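Cirkesar arm, bench 2 — setup and upkeep FAQ

Written by Kausar Hayat, gripper bits by Nusrat Cheema. Last changed May 1, 2022. Add questions at the bottom of the sheet by the door, not on the arm please.

Who can switch it on?
Anyone who has done the short induction with Nusrat. Takes a morning. Watching someone else do it doesn't count.

What order do I start things in?
Mains, controller, wait for the steady light, then the arm, then the laptop. Laptop last. If the laptop goes first the Janjua software picks up the wrong port and you get a blank joint screen. Not broken — shut it, unplug, start again.

It won't home. What now?
Check the stop button first. Nine times in ten it's still pushed in. Then check nothing is leaning on the arm. Then the shoulder cable, which works loose. If it still won't home leave it off and ring Kausar. Don't push it round by hand with the power on.

How often does it need looking after?
Every day: wipe down, look along the cables, open and close the gripper 20 times with nothing in it and listen.
Every week: check the finger screws, finger tight plus a small nudge with the short key.
Every 1,000 cycles: fingers off, clean, back on, redo the zero.
The count is on the controller, second page. It said 3,239 when I wrote this so the third clean is done, next one at 4,000.

What do I clean it with?
Damp cloth, drop of washing up liquid, dry cloth after. No spray. Spray gets in the joints. Solvent takes the shine off the covers and we have one dull patch already, thank you.

Can I grease the wrist?
No. Sealed. If it sounds gritty, write it in the book and tell one of us.

Where are the spares?
Grey drawer, marked Hekomport. Two pairs of fingers, short cables, fuses. Take the last of anything, say so, reordering is slow. The Surnach fingers in the same drawer don't fit this wrist, they look like they do. They dont.

How do I redo the zero after swapping fingers?
Gripper off at the controller. Fingers on, screws loose. Close slowly on the thin gauge strip, tighten, open, close again. Both fingers should meet the strip together. If one gets there first, loosen and do it again. Save, or you will lose it at the next restart. I have lost it at the next restart.

It drops things. Is the grip force too low?
Maybe, but check the fingers first. Greasy pads slip at any setting. Then check the zero. Only then put the force up, one step at a time, and write the old number down. Too much force and thin plastic bends in.

Does it matter what is on the table?
Yes. Cloth flat, nothing taller than the cups, chairs pulled well back before you press go. Phones and mugs elsewhere.

How do I know the fingers are set right before a full run?
The grip check is what we go by, and it is the last job after any finger change. Use the plastic cups and bowls, slow speed, hand near the stop. You want one finger inside the cup and one outside, pinching the wall at the rim, like on the red cup in the orange bowl, and the cup upright with its base on the bottom of the bowl. If it leans, stop and go back to the zero. Do it with a cup in a bowl as well as on the bare cloth, becuase the height is different and a bad zero shows up there first. Sign the book when your done.
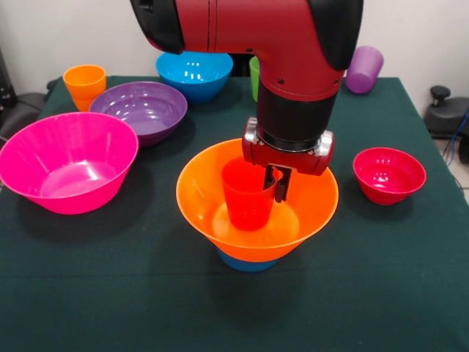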